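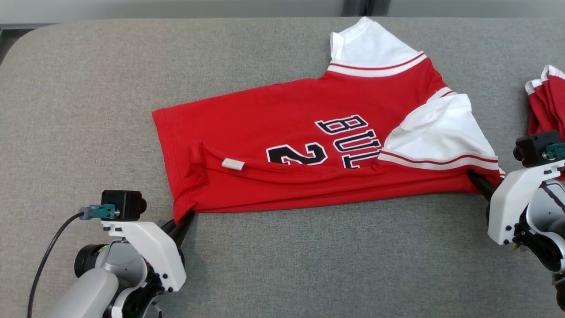
Trumwood Should Keep Its Walk-In Flu Clinic

By Iolanda Medeiros

The county health office wants to close the walk-in flu clinic in Trumwood this October and send everyone to Mottram by appointment. I think that is a mistake.

Last year the clinic gave 3,968 shots. Of those, 604 went to people with no regular doctor. They will not book online two weeks ahead and then drive to another town - many of them don't drive at all.

The office says closing it saves money on rent. Fine, but the high school gym is free after 4 p.m. Move the clinic there and keep the door open to anyone who shows up.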